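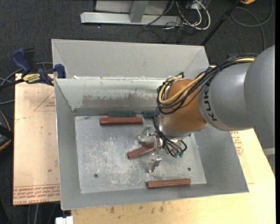

A big gray bin made of sheet metal.

How Does Metal Get So Flat?

Look around your kitchen. Baking tray. Toaster. Front of the fridge maybe. Lots of it is sheet metal, which just means metal that has been squashed out thin and flat, like pastry. Cookie tins too, and mailboxes, and car doors. Once you start looking its everywhere.

But metal is hard! So who squashes it?

First, it gets hot

Most sheet metal is steel. Steel is mostly iron with a tiny bit of carbon mixed in. Iron comes out of rocks called ore, and it takes a huge furnace to get it out. Steel melts at roughly 1,470 degrees Celsius. Your oven at home goes up to maybe 250. So no, you can't melt a spoon in there. Please don't try.

The melted steel is poured and cooled into a long thick block called a slab. Thick as a mattress, some of them. Heavier than a car. You could not make a cookie tin out of that.

Then, rollers

Ever rolled out cookie dough? Same idea. The slab is heated up again until it glows orange, then it goes between two giant rollers. Squeeze. Then another pair, a little closer together. Squeeze again. And again. Every time it comes out thinner and longer.

Where does the thickness go? Into the length! The metal doesn't vanish, it only moves. Try it with a lump of clay and a rolling pin. Short fat lump, long thin strip, same amount of clay.

At the end the strip is so long it has to be wound up in a coil, like a giant roll of tape. At the old rolling mill in Brerkach, which is a museum now, they unrolled one across the yard and it was 169 meters long. Takes a good while to walk from one end to the other, longer if you stop to jump on it (not allowed, but people do).

Hermine Leitner worked at the mill when she was young. She told us the noise was the thing she remembers best. "You felt it in your teeth," she said. The hot strip came down the line so bright you could read a newspaper by it at 2 in the morning. She still has her old gloves.

Why doesn't it snap?

Good question. Bend a dry stick and it breaks. Bend a thin sheet of steel and it stays bent.

Metal is made of very tiny bits called atoms, stacked in neat rows. Push hard enough and the rows can slide past each other without letting go. So the metal changes shape but holds together. Stick can't do that.

There is a limit though. Bend a paper clip back and forth, back and forth, and the rows get all tangled up. The metal gets stiffer. Then crack. Try it with a grown-up - the broken ends are sharp, and the bend can get warm!

Flat to not flat

A flat sheet isn't much use on its own. It wobbles. Hold up a piece of paper by one edge and it flops over. Now fold it down the middle a little and hold it again. Stiffer, right?

Folds make thin things strong. So sheet metal gets cut, then folded at the edges, to make boxes and bins and trays and cupboards. The corners can be joined with heat (that's welding) or with little metal pins called rivets.

What about rust?

Plain steel rusts when it gets wet. Brown flaky stuff. One way to stop that is to cover the steel with a thin coat of another metal called zinc. A lot of gray buckets and watering cans have this. Sometimes you can see a pattern on them like frost on a window. Those are zinc crystals.

Or you can paint it. The bus shelter in Sadthorpe is 70 years old and has been painted so many times the corners have gone round.

Something to try

Take a magnet on a walk round your house. See what it sticks too. Steel usually says yes, aluminum always says no. Keep it away from phones, bank cards and computers. Some kinds of stainless steel say no as well, so if your kitchen sink doesn't grab the magnet, it may still be steel.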